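Week 1: Learning to handle cloth from hand-held demonstrations
Monday, September 25, 2023

Welcome back, everyone, and do sit near the front if you can, as my voice tends to give out by the second half!

Last term we spent a good while on rigid objects, where a mug stays a mug whichever way you turn it. Cloth is a much less obliging customer. It has no fixed shape to estimate, it hides parts of itself in its own folds, and a small tug at one corner can move everything else. So we shall mostly be learning policies straight from camera views, using demonstrations that people record with a gripper in the hand.

Our main case is the Pavinano set, gathered in ordinary homes in Karenthorpe and Sedville. It holds 1000 demonstrations, of which 800 are used for training (the rest are kept back, so please leave them alone until the coursework).

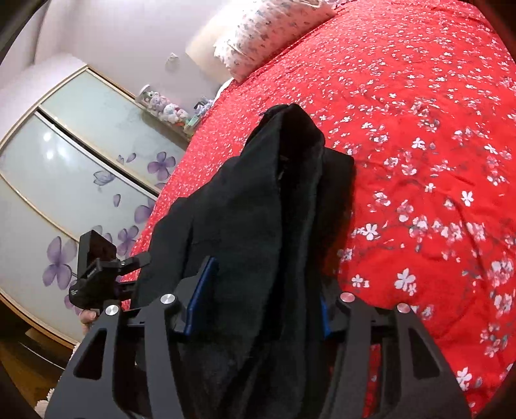

Dark garments are where the Quintana baseline struggles most, and I'd like you to think about why before the seminar. When one layer lies over another of the same colour, the edge between them may be little more than a faint step in brightness. Have a look at 30 or so training clips and note where you lose track of the layers yourself.

Reading for next week: the chapter on behaviour cloning, sections one to three.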